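Fultolon Data Collection: Progress Report to Sawatzky
17 March 2025
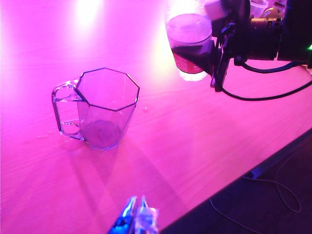

Two-arm drink handling under magenta light, wrist camera view: clear mug on the table, glass of red liquid in the second gripper.

Work in this period went mainly into the clear-container tasks agreed in January. We recorded 229 episodes on the Ciltach bench and kept 181 after review. The rejected ones were mostly cases where the operator paused too long before the pour or where one arm's joint log had gaps.

Colored lighting is now part of every session. The model we trained on white light only had trouble finding the rims of transparent cups once the room lighting changed, so operators now switch color between blocks. Magenta and blue are covered. Green and amber are still short of episodes.

Small spills are left on the table between takes unless they reach the cables. Each is noted in the episode log so that it can be filtered later.

We lost 2 days to a wrist camera fault on the left arm. The part was replaced under the Trokine service contract at no cost to the grant.

Open items:
Operator time is tight. We have 9 sessions left in the current booking and need all of them for green and amber.
Episode labels for grasp and release are being redone by hand. The automatic ones were late on clear objects.
The first training run on the full set starts when the labels are finished.

Spending is within budget. No change to the delivery date is requested.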